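Break room at the Esent building: white table and black cushion
Thread started May 22, 2021

nuker_808
They've put a white table in our break room and I give it until July. It's matte, it has gray smudges on it, and there's a dark speck toward the right that I doubt is coming out. Facilities says wipe it with Soltotus. Has that ever worked on anything?
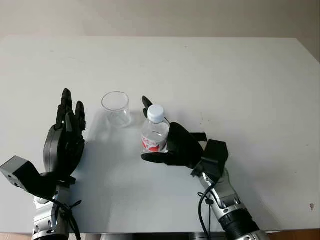
Reply 1 – plainjane265
Smudges, sure. One speck is hardly a ruined table. A clear plastic cup looks fine on it. Dish soap and a rag, then see.

Reply 2 – Annick Riviere
I'd skip the Soltotus. We paid for 7 bottles at my old job and it left streaks. But I don't buy that white is the problem either. Matte is. Everything grabs onto it.

Reply 3 – nuker_808
Fine, then explain the cushion. Smooth black padding, leather my foot, I'd say vinyl. The knob under it is supposed to adjust something. Supposed to.
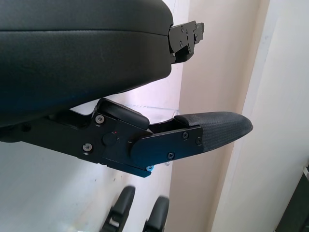 Reply 4 – plainjane265
Try the block above the knob before you complain. Could be a release. And the hex screws are right there if you need to get at the hinge.

Reply 5 – Annick Riviere
"Could be" is how you end up with a pinched thumb. Ask for the manual first. I wouldn't touch those screws – not on a guess.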